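From: Mariann Szénási
To: Sterkport home and storage list
Date: 2025-12-04
Subject: Re: white cube shelves, what goes where?

Kristóf Szekeres wrote:

> Hello all, we've finally agreed on a shelf for the small bedroom and I'm
> now the one who has to decide what lives in it. It's one of those white
> cubby units, three columns. My wife wants baskets in every hole, I want
> books, and the children would like it for snacks (no). Does anyone use
> theirs in a bedroom and not hate it after a month? And do you bother
> with the extra shelves, or leave the pin holes alone? Also is red too
> much for baskets?
>
> Kristóf

Hello Kristóf, and hello everyone else who has been quiet since the great shoe rack argument!

I'm going to answer far too long, as usual, because I've had cube shelves in three flats now and I have Opinions. Make some tea.

First thing, don't fill it on day one. I know it looks bare and a bit sad with nothing in it, but leave it like that for a week and see what drifts there by itself. In our house in Niltden it was keys, post and fruit. I'd been planning a very elegant arrangement with linen and candles, and what I got was apples. After a while I gave in and let the fruit have a cubby of its own, on the right, where you can get at it from the door. 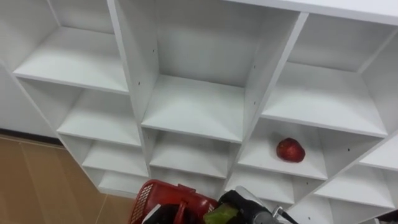

So my answer about the snacks is yes, sorry, let them have one! One cubby, and whatever doesn't fit goes back to the kitchen. Apples are fine because you can see straight away when one is going off. Biscuits I'd keep well out of it, unless you enjoy hoovering crumbs out of corners, and the corners in those things are horribly good at keeping crumbs.

About the pin holes. I left mine alone in the first flat and regretted it, then put extra shelves in everywhere in the second and regretted that more. A full-height cubby takes a basket or a row of tall books. Halve it and it takes paper and jumpers and not much else. If I were you I'd add one extra shelf for the odds and ends, and keep the rest open until you're certain. Do put the spare pins in an envelope and tape it to the back of the unit. Mine went into "a safe place" in March and I haven't seen them since.

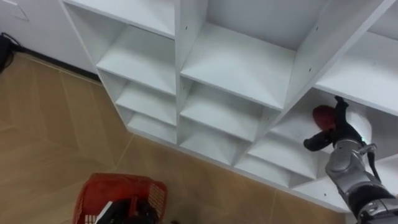 You asked about books as well. Lower rows, please, and the heavier the lower. The bottom cubbies are a nuisance to reach into anyway, you end up half kneeling with your cheek against the divider, so they should have things you want twice a year. I've got the atlases down there, and Uder's gardening annuals, which I can't throw away because they were my aunt's. The middle rows are the ones you'll use every day, so don't waste them on ornaments.

And before anything goes in at all, wipe it out. White panels show every bit of dust at the back and you'll never want to empty it again once it's full. A barely damp cloth, then a dry one, top to bottom, and mind the edges where the boards meet.

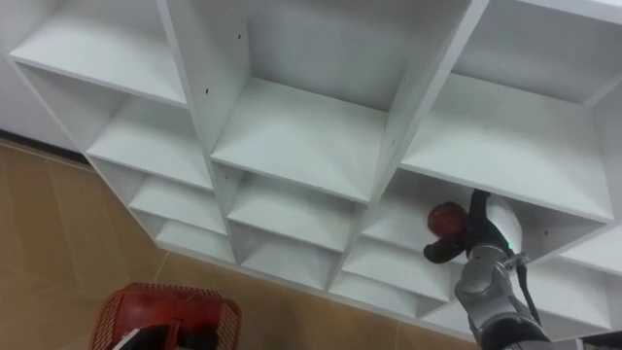

White cubbies, three columns, a hand's reach into the right one.

Now, baskets. I'm with your wife on baskets but I'm against one in every hole, you just forget what's in them. I did that once and found a whole set of napkins I'd since bought again. Two or three at the most, for the stuff with no shape: chargers, socks, hair things. Everything else can stand on its own shelf and be looked at.

Red isn't too much, I love a red one! It wakes up all that white. Small plastic ones with mesh sides are the best sort for this, light enough to carry about with one hand while you go round the room collecting things, and then you can unload from it straight into the cubbies. I used to have big wicker ones, very pretty, and they snagged on everything and shed bits all over the floor. Leclerc had small plastic baskets when I last went in, near the washing-up bowls, but I didn't look at the colours, so don't make a special trip on my say-so.

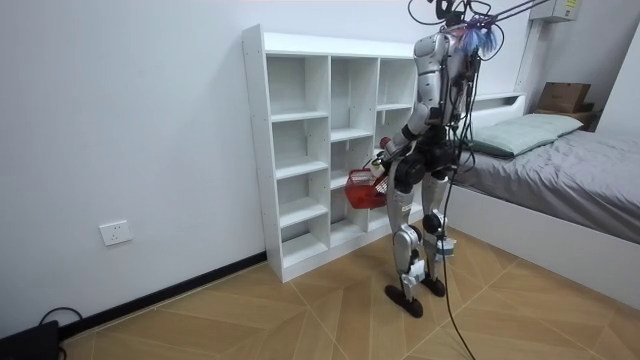 One more thing about bedrooms and parquet: stick felt under the base before you push it against the wall. I dragged ours across without, and there's a scratch I have to cover with a rug. And fix the top to the wall if the children are climbers. I forgot to ask how old they are.

Let us know what you decide. If the books win I'll want a list of the titles, obviously.

Mariann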